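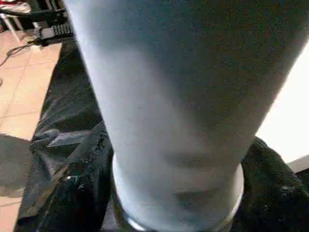

제품 | 활용 사례 | 도입 상담 | 자료실
가정·매장 자동화 > 정리 작업 > Hevari 그리퍼

Hevari 그리퍼, 집안일을 어디까지 맡길 수 있을까요?

상담 전화를 받다 보면 제일 먼저 듣는 질문이 "그래서 이제 청소랑 정리는 로봇이 다 해 주나요?"입니다. 저희도 그렇다고 시원하게 말씀드리고 싶은데요, 아직은 일마다 사정이 꽤 다릅니다. 컵이나 상자처럼 모양이 일정한 물건은 제법 믿고 맡기실 만하고, 천이나 비닐처럼 잡을 때마다 모양이 바뀌는 물건은 지금도 사람 손이 훨씬 빠릅니다. Premcombe 매장에서 시험 운영을 맡은 가르바 우조르 씨도 검은 옷감은 접힌 자리를 찾는 데만 한참 걸린다고 하시더군요.

가구 주변 작업은 그 중간쯤에 있습니다. 밑면에 보강 살이 촘촘한 흰 플라스틱 가구는 살이 여러 방향으로 뻗어 있어서, 손가락을 어느 면에 댈지부터 정해 주셔야 합니다. 옆에 구겨진 천까지 놓여 있으면 천을 먼저 치우고 시작하시기를 권해 드려요(저희 사무실에서도 그렇게 합니다!).

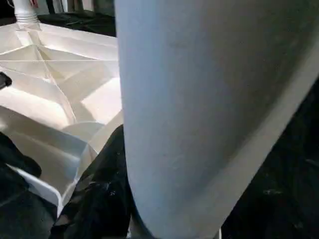

기본 사양과 구성

최대 파지 하중: 600 g
손가락 한 쌍 무게: 360 g
최대 벌림 폭: 70 mm
구성품: 그리퍼 본체, 교체용 손가락 한 쌍, 연결 케이블, 한글 설명서

무거운 의자를 번쩍 드는 용도로는 맞지 않고, 가벼운 물건을 집어 옮기는 일부터 차근차근 늘려 가시면 좋겠습니다. 손가락 표면에 보풀이 붙으면 마른 천으로 닦아 주세요. 매장 도입을 고민 중이시라면 치우고 싶은 물건 목록을 적어 보내 주세요. 담당자 이피게네이아 차바라스가 하나하나 읽어 보고, 어려운 품목은 어렵다고 말씀드리겠습니다.

Idness 소식지를 받아 보시겠어요? 이메일 주소를 남겨 주시면 새 제품 소식을 보내 드립니다. 구독은 언제든지 해지하실 수 있습니다.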